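Foro Ornulby › Ayuda › Percepción y planificación

El planificador esquiva obstáculos que no existen (brazo doble, escena simulada)

Publicado por Nyokabi Nzioka
Etiquetas: mapa de ocupación, autofiltrado, cámara de muñeca, simulación

¡Hola a todos! Llevo desde octubre montando una tarea de recogida sobre mesa con un robot de dos brazos en simulación y estoy disfrutando como una enana, pero me he atascado en algo que seguro que alguno ya ha sufrido.

El montaje es este: una cámara en la cabeza que ve los brazos y la mesa, otra en la muñeca, y con las dos nubes de puntos alimento un mapa de ocupación que luego consulta el planificador. El detector de objetos va aparte. Las escenas las genera Clavton, nuestra herramienta interna, que cambia texturas, muebles y objetos en cada episodio. La ejecución la lleva Plekau, con el planificador por muestreo que trae de serie.

El problema: cuando los dos brazos se acercan al fondo de la mesa, el planificador empieza a rechazar movimientos facilísimos. De 1,217 episodios, en 269 aborta con "estado inicial en colisión". ¡Inicial! O sea, que según él el brazo ya está chocando antes de moverse. En el visor de la simulación no hay ningún contacto.

Os pongo lo que ve la cámara de la cabeza en una de estas configuraciones. 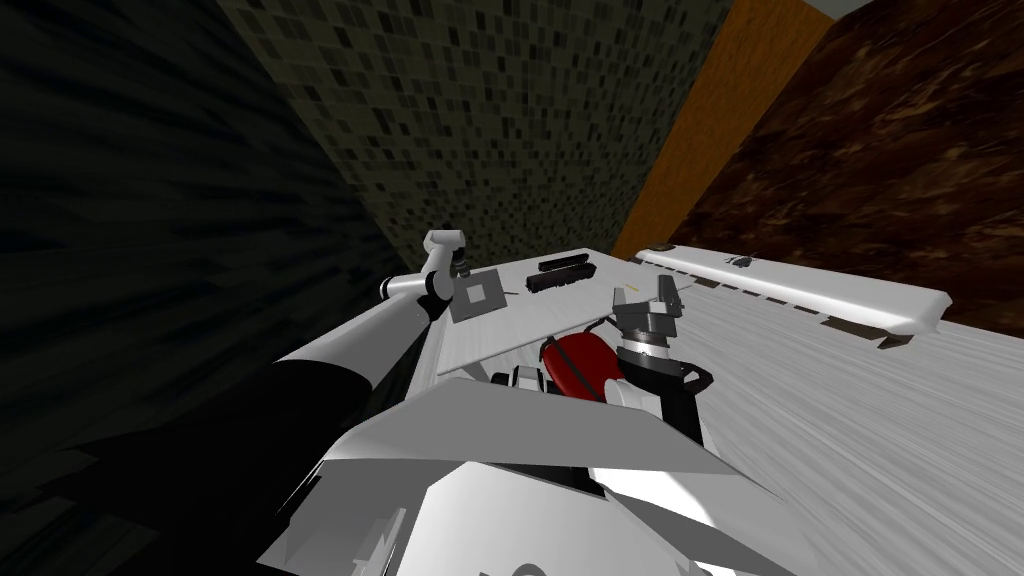
Cámara de la cabeza: los dos brazos hacia el fondo de la mesa y el torso en la parte baja.

Lo que he probado hasta ahora:

Bajar la resolución del mapa. Peor, los vóxeles grandes se comen la mitad de la mesa.

Subir el margen de autofiltrado. Mejora bastante los fallos, pero entonces desaparecen del mapa cosas que sí están, como objetos pegados a la pinza, y eso no lo quiero ni loca.

Desactivar la cámara de la cabeza. Los abortos bajan muchísimo, pero me quedo sin mapa en cuanto la muñeca mira para otro lado.

También me pasa una cosa rara que no sé si está relacionada: en la escena hay un palito amarillento muy fino sobre la mesa clara, y el detector lo pierde casi siempre desde la cabeza. El objeto negro alargado que está cerca lo coge a la primera.

¿Es un problema de calibración? ¿De tiempos? ¿Del filtro? Cualquier pista me vale, y si hace falta subo la configuración entera.

Editado a las 18:40: la descripción cinemática del robot es la misma en el simulador y en el planificador, lo he comprobado con un diff.

Kipchumba Biwott

¡Qué tarea más bonita! Yo apostaría por los tiempos antes que por la calibración, y se puede comprobar en un rato.

El autofiltrado quita de la nube los puntos que caen dentro del modelo del robot. Para eso necesita saber dónde estaba cada eslabón en el instante en que se capturó la profundidad. Si usa la última postura recibida, con el brazo en marcha el modelo va desplazado respecto a la nube, y queda una especie de cáscara de puntos del antebrazo flotando justo al lado. Esos puntos entran en el mapa como obstáculo. Luego el brazo se para o retrocede, se mete en su propia cáscara, y ahí tienes tu estado inicial en colisión.

En tu imagen de la cabeza hay muchísimo robot: las dos pinzas, el antebrazo derecho de frente y los paneles del torso. Con tanto cuerpo propio delante, cualquier desfase ensucia el mapa una barbaridad. Encaja con que mejore al quitar esa cámara.

La prueba que haría yo:

Deja el brazo derecho completamente quieto en una postura problemática, vacía el mapa y deja que se vuelva a llenar. Si sale limpio, son los tiempos. Si la cáscara reaparece con todo parado, mira la extrínseca de la cámara o la geometría de colisión.

Si son los tiempos, en Plekau busca la opción de consultar las transformadas por marca de tiempo de la imagen (en mi versión venía desactivada) y dale un búfer suficiente. A mí la profundidad me llegaba con 8 ciclos de control de retraso, y con el brazo a velocidad normal eso es un desplazamiento que se ve a simple vista en el visor.

Ojo con otra cosa: muchos mapas de ocupación solo borran un vóxel cuando un rayo lo atraviesa y toca algo detrás. Los puntos fantasma que quedan tapados por el propio antebrazo no los borra nadie, porque ningún rayo pasa por ahí. Yo haría que el autofiltrado, además de quitar puntos, liberase los vóxeles que están dentro del modelo del robot. Son pocas líneas y te cambia la vida.

Y lo del margen: cuando arregles los tiempos, bájalo otra vez al valor original. Con el margen grande estás tapando el síntoma.

Kneževič_dev

A mí me pasaba igual y lo arreglé reiniciando el mapa antes de cada plan. Un poco bruto, pero funciona. Lo del palito, ponle más luz a la escena.

Nyokabi Nzioka (autora de la consulta)

¡¡Eran los tiempos!! Kipchumba, te debo un café. Con el brazo quieto el mapa salía limpísimo, y en cuanto lo movía aparecía la cáscara exactamente como la cuentas. He activado la consulta por marca de tiempo y he añadido la liberación de vóxeles dentro del modelo. He relanzado los 269 episodios que abortaban y ahora 209 planifican sin protestar. El margen está otra vez como al principio y los objetos cercanos a la pinza ya no se esfuman.

Los que siguen fallando los estoy mirando uno a uno. Por ahora sospecho de la malla de colisión del torso, que la simplifiqué yo misma con bastante alegría.

Lo de reiniciar el mapa antes de cada plan también lo he probado, gracias. Quita fantasmas, pero si la cámara no está viendo toda la mesa en ese momento, el planificador da por libre lo que no ha visto, y me da respeto.

En cuanto al detector, he empezado a fusionar las detecciones de las dos vistas en coordenadas de la mesa. Desde la muñeca los objetos finos tienen muchos más píxeles y el cambio es tremendo. Mirad qué bien se distingue el lápiz:

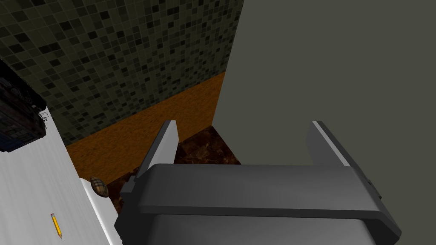

Cámara de muñeca con la pinza abierta; a la izquierda, el lápiz y el objeto de cuadros sobre la superficie blanca.

Se aprecian hasta la punta y la goma, así que puedo sacar la orientación completa y elegir por qué lado cerrar los dedos. Con el objeto de cuadros todavía dudo: el detector me lo etiqueta unas veces como pelota y otras como piña, y la verdad es que lo entiendo perfectamente. De momento lo he metido en una clase genérica de "objeto pequeño" y agarro por geometría.

Kipchumba Biwott

¡Qué alegría! Un apunte para la vista de muñeca: la pinza ocupa un buen trozo de la imagen, así que aplica una máscara también a la entrada del detector, además de a la nube. La carcasa y los dedos salen siempre más o menos en el mismo sitio y lo único que cambia es la apertura, por lo que puedes renderizar la máscara a partir de la posición de los dedos. Si no, tarde o temprano te aparecerá una detección con buena confianza encima de un dedo.

Para el torso, prueba a partir la malla en varias piezas convexas en vez de usar una sola envolvente. Con paneles tan angulosos, una envolvente única rellena todos los huecos. Si sigue igual, sube el modelo y le echo un vistazo.

Nyokabi Nzioka (autora de la consulta)

Una sola envolvente, sí. Culpable. Esta noche la parto en trozos y vuelvo a lanzar los que faltan.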